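Home & Furnishings > Sofas and soft seating

Thread: Stuvel stain treatment on new sofa - worth paying for?

plumduff_61
2024-10-22

We've ordered a Weltari three-seater in the pale grey weave and the shop is pushing the Stuvel protection plan at £81. You get the fabric sprayed before delivery plus cover for spills. The salesman said the fabric was "basically unprotected" without it, which seemed an odd thing to say about a sofa he was trying to sell me. Has anyone claimed on one of these? We have two children and a dog, so I'm not daft enough to think it'll stay clean, but I don't want to pay for a bottle of hope either.

kettlewick

Save your money. These plans make their living from people who lose the paperwork. Read the bit about "gradual build-up of soiling". Armrests going grey, head marks, dog grease - all gradual, so none of it is covered. What's left is the one dramatic glass of red wine, and you have to report it within a set number of days or that's out as well.

Ours is a light grey seat and has never been treated with anything. I go over it with the upholstery tool and a damp cloth and that's the lot.
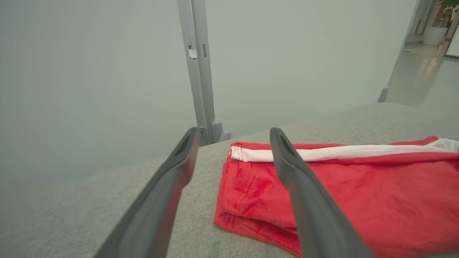
marrowfat
I'd be careful telling everyone to skip it. We claimed on a Stuvel plan for biro on a cushion and they sent a man out, no fuss. He couldn't shift it so they replaced the cover. A new cover would have cost us far more than we paid.

kettlewick

Fair enough, one claim paid. Was that the spray or the insurance, though? Because it sounds as if the spray did nothing at all and the insurance did the work. They sell you the two together so you can't tell.

marrowfat

Well, biro isn't water based, is it. I don't think the spray claims to stop ink. I take the point about bundling, but I still got a cover out of it.

Dunlin Bay

I'm more suspicious of the rub test figures than the spray. Every fabric page now quotes a rub count like it's a mileage. The cheap one I was shown had more than 1,000 rubs printed on the swatch card as if that was impressive. That is nothing! You want many times that for a family room. And a rub count tells you when the threads break, it says nothing on pilling or marks or whether it looks tired by December.

plumduff_61

The Weltari one doesn't give a rub figure anywhere that I can find. I asked and was told it was "suitable for everyday use". I've asked again by email. Also they won't lend a swatch bigger than a playing card, so I can't really try a spill on it.

kettlewick

A playing card is enough. Put it on a saucer, one drop of cold tea, one drop of cooking oil, leave it overnight and then try to get them out with washing-up liquid. If they won't let you ruin a swatch, ask yourself why. Gyamfi send theirs out in the post for nothing and don't want them back.

The other thing is the weave. I would always take a bit of fleck over a flat colour. A plain dyed grey shows every crumb and every watermark. If there are lighter and darker threads mixed in, the eye slides past a lot of it.

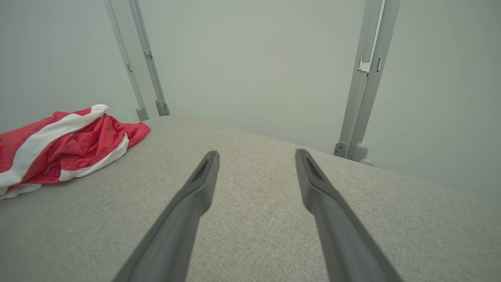
It won't save you from curry. But for ordinary dust and the odd tea ring it has done more for me than any spray I've paid for, and I did pay for one, years ago, on a Rirnelari armchair. Water beaded up nicely for a few weeks and then it didn't.

Dunlin Bay

Agree on fleck, disagree on the oil test. Hardly anything passes it, so all you'll learn is that oil stains cloth.

marrowfat

Are the covers removable, plumduff? That matters more than any of this. Ours zip off and 8 years on they still go back on, with swearing.

plumduff_61

Seat covers come off, the arms don't. Care label says dry clean only for all of it, which I hadn't noticed until you asked. I've rung the shop and told them to leave the Stuvel plan off for now, and they dropped it to £51 on the spot. That has rather put me off it altogether. Still waiting for the rub figure.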